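New house rules for two-arm work in shared rooms

The revised rules for running the two-arm robots outside the test cage take effect at the start of February. They cover Datberg, Molter and the ground floor at Kragh. Plusstead keeps its own sheet for now, as its floor layout is different and its doors are on a separate stop circuit.

Most of you will notice very little change. The old sheet ran to 40 points and several of them said the same thing in different words. The new one is shorter and is sorted by when you need it: before power, while running, and after. A printed copy goes on the inside of every control cabinet door. Please take down the old ones, including the laminated version at Molter that still lists the previous stop button.

Before power, walk the floor. Pick up anything the base could roll onto and move loose chairs out of reach of both arms. Furniture that belongs in the room can stay, but it has to be on the room map, and the map has to match what is there that morning. We had 5 log entries last fall where a chair or side table had been moved and the map had not. None of them led to contact, but each cost a restart.

Cables come next. Any cable that runs outside an arm needs enough slack for full reach and no more than that. Move each arm by hand through its range with the power off and watch the loops at the elbow and wrist. If a loop can catch on a chair arm, a table leg or the other robot arm, tie it down and check again. Tape is not accepted as a permanent fix.

Speed in a shared room is now capped at 700 millimeters per second at the hand, for both arms, whatever the task. The old rule allowed a higher figure when the room was marked clear, and people read "clear" in different ways. One number is easier to check. Operators who need to go faster can book the cage.

People may be in the room during a run, but they stay outside the marked line and one of them has to be the named stop person. The stop person holds the button and does nothing else — no notes, no laptop, no phone. If that person has to leave, the run pauses until someone takes over and signs the log.

Thin and soft materials get their own section this time. Bags, wrap and cloth don't behave like boxes, and the force limits we set for rigid parts are of little use with them. For trash bag tasks, use only new, empty bags until the program has been signed off for that room. Set the grip force at the lowest value that holds the plastic. When one hand holds a ring and the other holds the bag, the two arms must be linked in software so that a stop on one side stops the other.
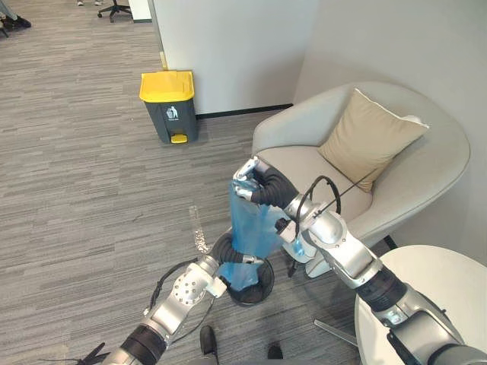

A torn bag counts as a dropped part and goes in the log as one. So does a piece of plastic left on the floor at the end of a run. Don't reach in for it while the arms are live. Pause, wait for the steady light, step in, pick it up, step out, and then resume.

After the run, park both arms in the low position and open the hands before you cut power. Write down the run number, the room, the material used and any stops. We closed last year at 3,502 logged runs across all rooms, and the entries with no material listed were the ones we could do the least with when we rewrote the limits.

Sign-off for the new sheet is done at the control cabinet and takes a few minutes. You read it, do one floor walk and one cable check with a shift lead, and both of you initial the card. Existing sign-offs stay valid to the end of March. Questions and corrections can go in the rules folder on the shared drive, with the point number in the title.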